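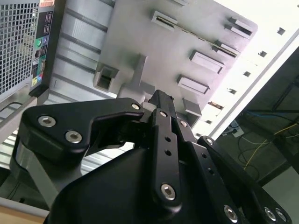
Gripper at the open PC tower, drive cage side, Thursday's demo.

Wostlow Repair and Reuse Club
Minutes of the monthly meeting, Jan 16, 2020

I'm doing the minutes again, so apologies in advance for the style. We started late, once everyone had found a chair and the coffee had made it down the row.

1. Last minutes
Read and approved, with one fix. The shelving we bought in August was for the parts room and I had written "party room" (which we don't have, sadly).

2. Visit from Ostasetti
This took up most of the evening and I don't think anyone minded! The Ostasetti people came over to show us Vida, their setup for taking old desktop computers apart with a robot arm. They talked for a few minutes first and then got straight to the bench.

The tower was already open with the side panel off, so we could see right in to the drive cage. What surprised me was how big the gripper looks next to the inside of a case. All those black plates and bolts, and it has to get in past the sheet metal edge without catching on anything. They moved it very slowly for us and stopped whenever somebody had a question, so we stopped it a lot.

Questions, as far as I could keep up:

Can it do any brand of case? No. They have taught it 40 models so far and add more as they go. Anything it doesn't know goes to a person.

How does it deal with cables? Not its favorite part. A person pulls the cables first and the arm works on the drives and the bigger parts. Several of us felt better hearing that - cables are not our favorite part either.

How many machines has it worked on? 245 since they started. They'd like to get to 600 before they change anything major.

Could a club like ours have one? The short answer was no, on cost and floor space. The longer answer was that they would take our overflow towers if we sort them by model and take out anything with personal data on it. There was a good bit of back and forth over who would do the sorting. We settled on trying it with one small batch.

Agreed: we send Ostasetti 4 towers from the back shelf as a test and hear how it goes before we promise more.

3. Open day
Nondetti has said yes to lending us their front hall again. We want the same layout as last time but with the soldering table farther from the door, please, it was freezing. Ostasetti said they would think about bringing Vida along if there is a solid table and power close by. I'm to measure the hall and send them the numbers.

4. Odds and ends
The label printer is out of tape. Somebody has the long Phillips screwdriver at home and would they bring it back. The key to the parts room now hangs inside the cupboard, left-hand hook.

Next meeting same place, same time. Bring your own mug.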